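Equipment Review: Drosus Hand-Held Gripper
Prepared for the Vorkby purchasing office by Elli Tuominen

The office asked whether the Drosus should be included in the next automation budget. The unit price is $1,000, and a set of replacement grip pads costs $109.

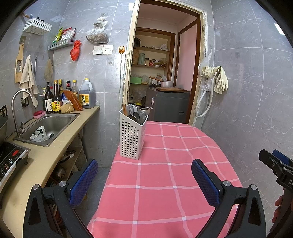 Black gripper fingers with blue textured pads, open over a kitchen table.

The pads are easy to change — no special tools are needed — but spares should be ordered with the unit. We recommend buying two units in June and setting aside $246 for shipping.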